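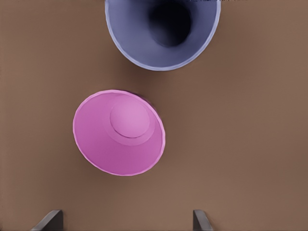
Ticket 186 - Order stuck at "awaiting parcel" since November
Opened by Olga Caldeira

Hello all, and sorry to be a bother again! My tableware order from the Skastden shop still says "awaiting parcel", though the money left my account straight away. I've tried the Refresh button, signing out and in, and my daughter's laptop - same message every time.

Reply from Ankit Rastogi, 4.10 pm
Hello Olga, no bother at all. Your order was split in two and the second half, the turquoise bowls, never got a parcel number. I've asked Ching-wen in dispatch to add one by hand. 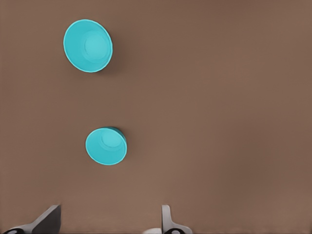 Update from Olga, 7 pm
Oh, lovely, it says "packed" now! The delivery charge has gone on twice though - could you take one off, please?

Status: open, passed to billing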